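Workplace Tech | Local Business

The packing floor at Danumstead is learning to share its chores

I went into the Danumstead packing building expecting to write about conveyor belts, and I came out with a notebook full of stuff about trash. Let me explain, because it's a better story than it sounds.

Danumstead ships glassware and ceramics for small sellers, and last August it put in an automated packing line from a supplier called Warrier. The line folds the cartons, tapes them and sends them off to the right door. Before that, people did all of it by hand, start to finish. There are 78 people on the payroll here, and the company says that number hasn't changed with the new line. What has changed is what those people do between eight in the morning and quitting time, and boy, do they have opinions about it!

The part the line can't handle is the loose stuff. Shredded paper, tissue, torn bits of wrap – anything soft that changes shape when you touch it. So the company has started a second project, which everyone on the floor calls Suklow (it's the name on the software, and it stuck). The idea is to teach a cleanup robot by recording how people do the job. Staff take turns in a side room, doing ordinary tidying with trackers strapped to their wrists, and the recordings go off to become training material for the machine.

Cleanup was the chore picked to go first, and it's fussier work than I'd have guessed. You can sweep up a hard plastic cap with one swipe. Shredded paper clings, springs back and spreads out again. A good handful of the tan stuff has to be cupped tight on its way to the dust bin, and even with the bin filled nearly to the top there can be a strand hanging down over the rim and a spill of curly strips and scraps still on the tile, with a red-and-white wrapper and a little metal clip mixed in. A person sorts that out without thinking. A robot has to be shown, over and over.

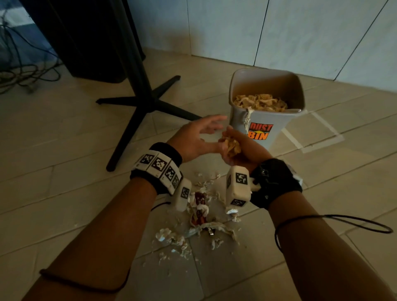

Pavithra Nadar runs the recording sessions. She used to lead a packing team, and she told me she said yes to the new role before she really knew what it was. "I thought I'd be sitting at a screen," she said. "I spent the first week on my knees on the floor!"

Each session runs 15 minutes and then you get a break, a rule the staff asked for and got. Six people are on the rotation right now. They get their normal hourly rate plus a bit extra for the recording time, and they can drop out whenever they like. One person already has (he missed the radio, he told me, and went back to loading).

I asked Nadar what makes a good recording, and I figured she'd say speed. She shook her head at that. The team would much rather have somebody work at a normal pace, and if you drop a piece, you just pick it up the way you would on any other day. Mistakes stay in. She says the first batch was too careful, everyone moving as if they were handling eggs, and it didn't look much like real work.

The paper gets changed up as well. Shreds are one kind of trouble, and tissue is another, with those big creased sheets that come out of returned boxes. The usual way with a loose heap of it is to bring both hands in from the sides and press until you've got a wad that'll hold together. Nadar showed me on a pile in the break room and made it look like nothing. I tried it and left half of mine on the floor.
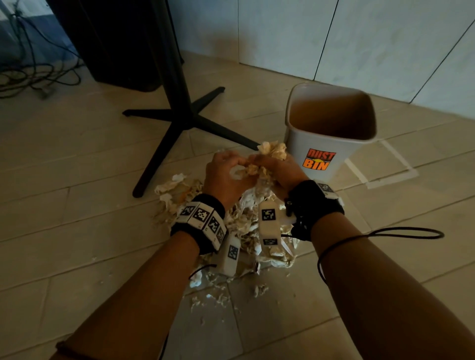
What the floor staff make of it

Mixed feelings, and I don't blame them. The folks who used to tape cartons all day are mostly glad to see that job go. Several mentioned sore thumbs, and one woman held hers up to show me. The line needs people to feed it, clear it and check the fragile orders, and that work moves around more.

The flip side is that the line sets the pace now. You used to be able to slow down for a minute and chat, then catch up later. A few people said they miss that more than they expected to. There was also some grumbling about the schedule, which comes out of the software these days and moved a couple of regular lunch breaks. Managers say they're fixing that.

And then there's the big question, the one about teaching a machine to do a piece of your own job. I heard it put a few different ways in the break room. Danumstead has promised in writing that no one will be let go over the cleanup robot, and that end-of-shift tidying will turn into paid training time. Some people trust that. Others told me they'll believe it when they see it on a pay stub.

What's next

The robot itself hasn't set foot (wheel?) on the packing floor yet. The plan is to try it at the returns bench first, after hours, with someone from the rotation standing by. The sister site at Dostlow will get the packing line later on but hasn't decided about the rest, and about 4 of its team leads are coming over to watch a few sessions and ask their own questions.

Nadar is staying on with the recordings either way. Next up is bubble wrap, and she's not looking forward to it – "It rolls off everywhere," she said, and then she had to run, because the line had stopped for a jammed carton and they were calling her name.

Posted April 1, 2026 | Contact the newsroom | All rights reserved | Back to top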